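Home Diary Older entries Workshop notes About

February, late evening

Back from the shared workshop at Dillberg with sore shoulders and a very good mood, and I want to get it written down before bed. I went in meaning to spend an hour on the gripper build and of course stayed until they were thinking about the lights. Flerkar (I did name it in the end, after going back and forth all winter) has had its new finger mounts on since this afternoon, 16 little screws, one of which I dropped twice and had to hunt for on my hands and knees.

After that I got to play with blocks, which is still my favorite part of the whole business - I could push them around that green table all night and call it work.

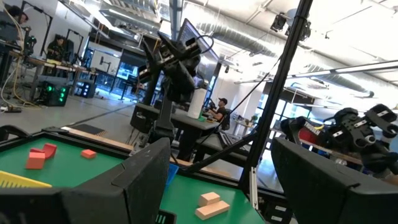
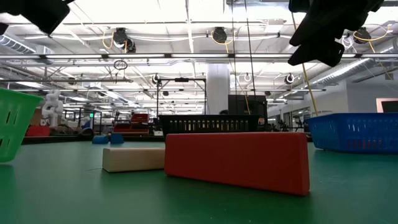 Blocks on the green table, with the black fingers in both.

The old offset I had written down for closing was 1467, and with the new mounts it's far too tight, so I crept up on it a bit at a time and settled on 4 more than I'd guessed on the bus. I still don't trust it for the thin pieces. I copied everything into the Ocampo notebook, the one with the coffee ring on the cover, and then copied it again in the back where I might find it.

Next time I want to look at the cable, which rubs when the wrist turns all the way over - and bring my own small screwdriver, and some supper. It was almost ten when I got home and I ate cereal standing up in my coat.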